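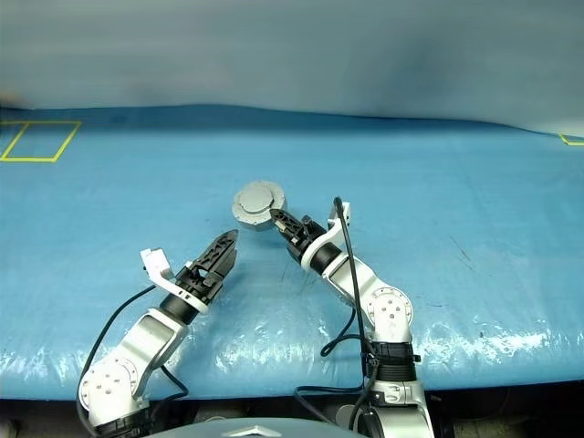

Kovstead Anport work table, light blue: six months of sitting at it

I bought the Kovstead Anport because my previous desk was a door. It was a good door, and it served on two filing cabinets for longer than it ever served in a doorway, but it had a hole where the knob used to be and I had lost a number of biros to it. At some point an adult has to own a table.

The Anport is sold as a "work table", a category I hadn't known about. A desk has drawers and a dining table has guests. A work table has neither, and costs more than either. You choose a top in one of several colours named after weather, and I took the light blue, which the catalogue calls Clearing. My sister calls it Public Pool. She has a point, particularly on an overcast morning, when it glows at you slightly while you look for your keys.

Delivery and assembly

The flat pack came in February, on the hottest day of the month, carried up two flights by a man who was very polite about it. The instructions run to 40 pages, of which most are warnings. There is a full-page drawing of a person assembling the table alone with a cross through him, and on the facing page the same person with a friend, both smiling. I am not on good enough terms with anyone to ask them over for a cross-brace, so I did it as the first fellow.

It can be done. You put the top face down on a doona, fit the legs finger tight, square it up, then go round again with the hex key. What you mustn't do is tighten the first leg properly out of enthusiasm, as I did, and then spend the evening wondering why the fourth hole has moved. The supplied hex key is the usual bent paperclip. Get a decent one from the hardware shop and spare your knuckles.

Getting it right way up again is the hard part, and the manual goes quiet at this point. I used my shoulder and some language.

Living with it

Now the good news. It doesn't wobble. I have leaned on it, kneeled on it to change a light globe and clamped a mincer to the edge during a brief and unhappy sausage phase, and it has stood there like a cow in a paddock. The levelling feet have a useful amount of travel, and my floor slopes enough that an orange put down in the kitchen will be in the hall by lunch.

The height is right for sitting and slightly wrong for standing. If you plan to roll pastry on it you'll know about it in your lower back by the second sheet. I'm reasonably tall. Cuiping Cheng from downstairs, who isn't, tried it for cutting out a dress pattern and wanted to know if I would leave it to her.

She is also right that a pale top is a gift for close work. Dropped pins show up at once. So do crumbs, pencil shavings, the tea you didn't notice spilling and every hair of a ginger cat. If you prefer not to know these things about your life, there's a darker one called Overnight Rain.

Cleaning is a damp cloth, mostly. Turmeric took two goes and left something I can find if I get the lamp down low and feel like being cross. Texta came off with metho. I didn't test red wine on purpose, but a friend at Easter was thorough, and you'd never guess.

The edges are a bit sharper than I'd like under the forearms. After a long afternoon of typing I've got a neat line across each one, as though I'd been measured for something. A desk mat sorts it out, and then you have paid for a blue table in order to cover it with a grey mat.

The drawer

There is an optional drawer, made for Kovstead by an outfit called Serneo, and I can't recommend it to anyone I like. It hangs off the underside on two runners and comes down on your thighs whenever it has more than a stapler in it. Mine went back. The refund arrived without argument, apart from an email asking me to rate my drawer journey.

Compared with what?

The obvious rival is the Jiang trestle, which is cheaper and folds away. I had one on loan for a fortnight. It folded away beautifully, once while I was eating. If you need the room back at night you might put up with that. I'd sooner walk around the Anport, and I do, several times a day, with a bruise on my hip to mark the corner.

A second-hand school table would also do nearly everything this one does for a fraction of the money. I say so because I looked for one first, and every one I went to see had sold that morning to somebody with a ute.

Verdict

Buy it if you want a big, plain, solid surface and have a friend with a free evening. Skip the drawer. Think harder than I did about the colour, and take the sample chip home before you commit, because the shop lighting is kinder than yours.

The door has gone back to being a door. It's on the laundry now, still with no knob, and the cat uses the hole to check whether I'm in there.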